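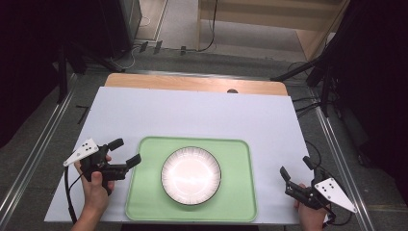

How do you stop a plate from sliding on a serving tray?
Choose a tray with a raised rim, put the plate in the middle of it, and lay a thin damp cloth under the plate if you must walk far or climb stairs.

I received this advice in April, when I visited the open day of Fosudov, a small firm which trains people for work in canteens and hotel breakfast rooms. I went with my colleague Irén Kerekes. We took the early bus and we were there 30 minutes before the doors opened, so we drank coffee in the entrance and read the programme two times.

Our guide was Bülent Yaman. He showed us first the store, where they keep 700 plates on low shelves. The heavy ones are at knee height and the soup plates are nearer to the door. I asked why the cups are in another room and he told me that this is only an old habit of the house.

After the store we came to the part I liked most, setting a tray. On one table there was a pale green tray with rounded corners, and on it a round white plate with a thin dark rim and a ribbed border. The middle of the plate is smooth and very glossy. At home I have only flat plates without any pattern, and I must say that white looks fresh on this soft green.

Sibel Bozkurt gave a short lesson about carrying. Her rule is to keep the elbows near to the body and to look at the way, not at the plate. She also wants that the plate is put down in the centre before anything else, and the cutlery comes later. Irén tried it with soup and lost a little on her sleeve.

The lunch cost 3 euros and was a bean stew with bread. The soup was finished when we came, but the stew was good. The washing room was closed to visitors in the afternoon, so I cannot report on it. The next open day is planned for autumn, and places must be booked at the front desk.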